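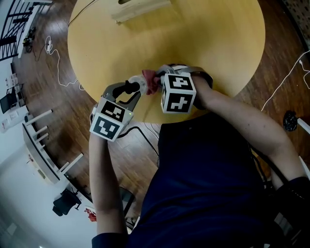
4. Setting up your Droltness tabletop loom

Now for the fun part! Once the loom is warped, you're only a few steps away from your first rows of colour.

1. Set the loom on a flat table and tighten both side knobs.
2. Wind the shuttle with weft yarn, stopping before it gets bulky.
3. Lift the heddle to the upper rest and pass the shuttle through, leaving a short tail.
4. Press the yarn down gently, lower the heddle and go back the other way.

Note: Weave 11 rows in scrap yarn first. It evens out the warp beautifully, and you'll love how tidy your edges look!

Caution: Don't force a stiff knob. Back it off, check the thread for lint and try again.

Spare heddles are listed under part 3466.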